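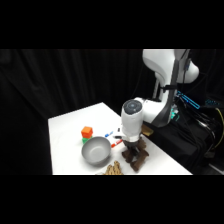 The arm over the table during a collection session, with the bowl, the stacked cubes and the two markers to its left.

Search this blog
Enter keywords

In May our group began the second phase of gathering demonstrations for the manipulation model that we are developing under the name Erkgate. I have been asked several times what this work consists of from day to day, and I set it down here in a personal capacity.

The target for this phase is 3000 accepted episodes. An episode is one complete attempt at one written instruction, such as "put the red marker in the bowl," carried out by an operator who guides the arm by remote control. As of Friday we had recorded 1000 and accepted 951 of them. The remainder were rejected on review, in most cases on account of a dropped video stream or an instruction that did not match what the operator did. A failed grasp is not in itself a ground for rejection. Where the operator recovers and completes the task, the episode is kept and labeled as a recovery, and I consider these to be among the more valuable records we hold.

Each episode is limited to 90 seconds. Thaddäus Lanz, who wrote the collection protocol, had originally allowed twice that. The longer limit produced a good deal of hesitation at the start of each attempt, and the model learned to hesitate as well.

The choice of objects has required more discussion than I expected. The first phase, which we called Grodow, relied almost entirely on cubes. Results on cubes were satisfactory and told us very little about anything else. The present set retains a few of them and adds bowls, markers and wooden pieces of irregular outline. A piece with several branching legs may be gripped in a number of ways, and operators differ in which they prefer. We do not instruct them to agree. The protocol asks only that they approach slowly and that the fingers be fully open before descent.

Object positions are changed after every episode, and the full set is exchanged at the start of each session. Operators may place items close together or partly behind one another, provided that the object named in the instruction can still be reached.

Two matters remain open. The first is the wording of instructions, where our written phrases are still too uniform. The second is whether the Trullau episodes, recorded with an earlier control interface, should be merged with the current set or held apart for evaluation. My own preference is to hold them apart. A decision is expected before the next training run, and I will report it on this page.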